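I've been buying bottled stain remover for years without giving it much thought, so when the big supermarket stopped stocking my usual one in August I had to go looking. The one I landed on is the Aro laundry soap from Eltosley, sold as a plain 200 g bar, and I've now used up one and a half of them. Time for a proper verdict!

First impressions weren't great, I'll admit. It smells like my gran's scullery (sort of green and a bit waxy) and the bar is an awkward brick that's too wide for one hand. I cut mine in two with a bread knife and it's been much nicer to use ever since.

The method couldn't be simpler. You wet the mark, rub the soap on until it goes slightly tacky, leave it for 18 minutes, then bung it in with everything else. The wrapper really does say 18. I set the oven timer.
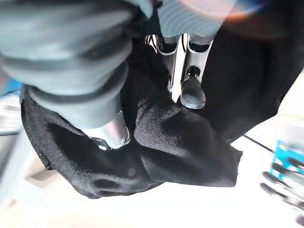 *Fabric up close on laundry day*

Now, what it's good at. Collars and cuffs, brilliant. Gravy, brilliant. I had a tea towel with turmeric on it that I'd more or less given up on, and after two goes there's only a faint yellow shadow left. Grass was fine too, though I only had one pair of football socks to try it on.

Where it let me down was anything oily that had already been through a hot wash. Salad dressing on a cotton shirt, three attempts, still there. My old bottled stuff wouldn't have managed it either, so I'm not holding that against it too much.

One warning about dark clothes. If you go at it too heavily you get a whitish bloom that survives the wash, and I had to put a navy jumper through a second rinse. A light hand and a damp cloth sorted it the next time. Go easy on wool as well, where I found it left things feeling a bit stiff until they'd had a good airing. 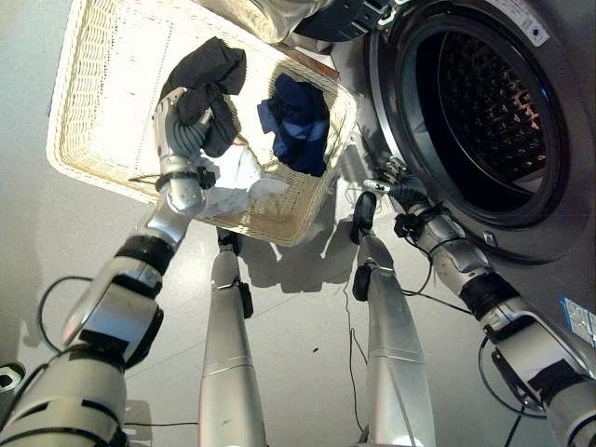

## How it compares

I also tried the Ukach liquid, which comes in a 500 ml bottle and is easier to dab on. It's quicker, and it smells of almost nothing, but I got through it at a ridiculous rate because the cap pours far too much. Urbonaitė do a paste in a 300 g tub that I liked a lot for trainers and not much for anything else (it's gritty, and I wouldn't put it near a nice blouse).

## Would I buy it again?

Yes, and I already have. I'd love a smaller bar and a wrapper that doesn't go to mush by the sink. Four stars from me, and keep it in a dish with holes in the bottom or you'll lose half of it to slime.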